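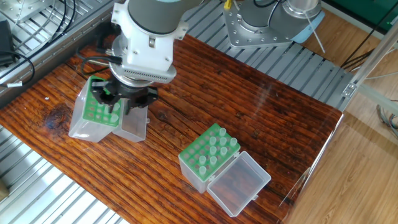

How to Spend a Day in Cuvdale Without a Car

Cuvdale is easy to reach by train from Gustberg, and most of what visitors come for is within walking distance of the station. You need comfortable shoes, a little cash and a start before 9 a.m.

Step 1. Buy your ticket the night before. The machine at Gustberg station is slow in the morning. Ask for a day return, which also covers bus 16 at the other end.

Step 2. Sit on the left side of the train. The line follows the river for the last half of the trip.

Step 3. Walk to the old town first. Leave the station by the north exit and follow Bondgate uphill. The covered market is at the top, and the bread stalls sell out before noon. Bring small bills. Several stalls don't take cards.

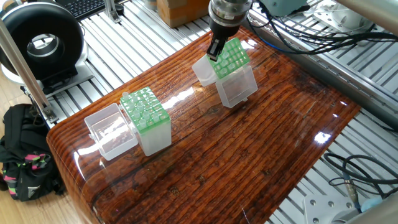
Orathai Noiphan: If you go in November, do the market last. It opens late that month, and I stood outside for an hour. The bakery two doors down had coffee, at least.

Step 4. Take bus 16 to the Kongkaew gardens. It stops across from the market and runs every half hour. Get off at the upper gate and walk down through the terraces. Going the other way means 891 steps with very few benches. Allow two hours, or three if you want to see the fern house.

Step 5. Eat near the lower gate. There are three cafes along the canal. The middle one has the shortest menu and the best soup.

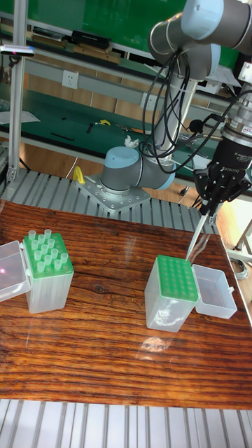 Tip boxes on the table, lids open.

Step 6. Walk back along the canal. The path is flat and paved, and it comes out nearly 600 yards from the station. Cross at the second footbridge, as the first one leads into a parking lot.

The last direct train to Gustberg leaves at 7:40 p.m. After that you have to change once, and the wait can be long.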